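Washam Slatted Produce Rack

Open shelving for leafy vegetables, roots and other loose produce

Product overview

The Washam is a free-standing produce rack for farm shops, greengrocers, school kitchens and teaching rooms. It is built from light wood, with slatted shelves fixed between upright side slats. The rack stores and displays produce that does not need a chiller during the day, and it holds both real vegetables and the Heline range of display vegetables without any change of fittings.

The rack is supplied by Destix as a flat pack. Two people can assemble it with the hex key provided. No glue is used at any point, and the rack can be taken down and rebuilt for seasonal use.

Construction

Side frames: upright slats joined by horizontal rails, supplied ready assembled.
Shelves: horizontal slats running the full width of the rack, screwed from below so that no screw heads stand proud of the storage surface.
Edges: all slat edges are rounded over and sanded. Leafy stock can be drawn across a shelf without snagging.
Finish: clear water-based oil, applied in two coats before packing.
Feet: adjustable, for use on uneven floors.
Fixing: an anti-tip bracket is included and must be used wherever the rack is placed against a wall.

Shelves can be set level or tilted towards the front. The level position suits large leaves and anything stored lying down. The tilted position suits roots and small round items, which then move forward as the front row is taken. A front lip is fitted to every shelf and stops stock from rolling off in the tilted position.

Configurations

The standard rack has 4 shelves. A low version with two shelves is available for use under a window or as an end piece to a counter. Both versions share the same side rails, and shelves can be exchanged between them.

Racks can be joined side by side with the Dunstan linking plate, sold separately. One plate is needed at the top of each joint and one at the bottom. Linked racks must all be set to the same foot height before the plates are tightened.

Optional parts

Root divider: a loose slat that drops between the shelf slats and separates one kind of produce from the next. It needs no tools and may be moved while the shelf is loaded.
Shelf liner: perforated mat for small items that would otherwise fall between the slats. Cut to size with scissors.
Label rail: clips to the front lip and takes standard card tickets.
Castor set: replaces the feet. All castors lock. The anti-tip bracket cannot be used with castors, and racks fitted with them should not be loaded on the top shelf alone.

Loading

Maximum load is 50 kg per shelf, evenly spread, with the shelf level. The limit applies to the rack on feet and standing on a solid floor. Put the heaviest stock on the bottom shelf first and work upwards. Unload in the reverse order.

Leafy vegetables should be laid flat with the stalk end towards the user. Leaves at the back of a shelf bruise easily if they are pushed against the rear rail, so leave a gap of one hand's width. Bunches should not be stacked more than two deep. When lifting leafy stock, take hold of it at the stalk – the leaf will tear if it is made to carry the weight of the whole bunch.

Radishes, small turnips and similar round items may be heaped, provided the heap stays below the top of the front lip at its front edge. Remove soil before loading. Grit collects between the slats and is slow to brush out.

Positioning

Stand the rack out of direct sunlight. Strong side light from a window will wilt leaves within a working day and will in time bleach the oiled finish. Keep the rear of the rack clear of radiators and refrigerator vents. A small gap should be left behind the rack for air to circulate, and the anti-tip bracket is long enough to allow for this.

In teaching rooms the low version is usually the better choice, as children can reach both shelves without a step. Where the standard rack is used, keep the items needed for the lesson on the lower shelves.

Care and cleaning

Brush the slats down at the end of each day. Wipe with a damp cloth and mild washing-up liquid, then dry with a clean cloth. Do not use a steam cleaner, bleach or scouring pads. Stock that has been misted or rinsed should be drained before it goes on the shelf. Standing water will raise the grain and leave dark marks, particularly around the screw holes.

Re-oil once a year, or sooner if water no longer beads on the surface. Remove all produce first and leave the rack empty overnight. February is a convenient month for most shops, when stock levels are low.

Check the shelf screws and the wall bracket each time the rack is oiled. Tighten by hand only. Power drivers strip the inserts, and this damage is excluded from the guarantee.

Comments from users

"We run the low racks in tilt for radishes and keep the level ones for greens. The root dividers were worth having. I would order the liner from the start – small stuff does find its way through the slats." Tegan Bright, farm shop manager

"Assembly was straightforward apart from the foot adjustment, which is easier with the rack on its side. The instructions could say so." Tane Tomoana, kitchen supervisor

The assembly sheet has been amended and now shows the feet being set before the rack is stood upright. The new sheet is packed with all racks sent out after August 23, 2023. Customers with the earlier sheet may request a copy from the parts desk.

Spares and ordering

Single slats, front lips, feet and brackets are available as spares for both versions. Quote the batch label on the inside of the left side frame when ordering. Slats are oiled in small batches and a replacement may be lighter in colour than those around it. The difference will lessen with use.

Trade orders: Heike Steinbach
Parts desk and guarantee claims: Amber Visser

Racks are delivered to the door on a pallet. Packaging is plain card and paper tape, both of which may go in ordinary recycling. Please check the side frames for damage before signing, and note any fault on the driver's sheet.

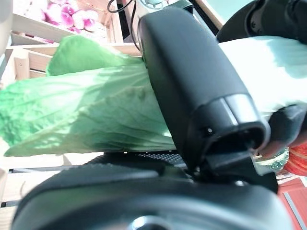
Large leafy green, with light wooden shelving behind.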